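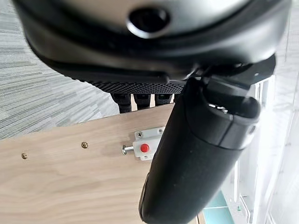
Gripper over the latch panel. Rubber pads up top, finger on the right, red button on the latch plate.

Wrist and gripper service, Skovcombe cell. Posted Mar 9, 2023

Quick page, more pics when I get to them. Same arm we set up in January, Fullell controller, Manolakis bench. Full strip-down every 3000 cycles, quick look every 700.

What gets done on the quick look:

Pads. Wiggle each one, swap any that feel lose. Spares in the Wulari bin, bottom drawer.

Mesh strip. Soft brush only, no air line. Air just pushes the dust in.

Finger. Light scuffs and dust specks are fine, wipe and move on. Check the seam by the cup for cracks. Bracket bolts get a turn with the short key, dont lean on it.

Latch panel. Screws on the plate snug, bolt slides free by hand. Then run up to 100 presses at half speed and listen.

If it misses 2 in a row stop and re-teach the button position before touching anything else. Log sheet is on the cabinet door. Fill in the cycle count please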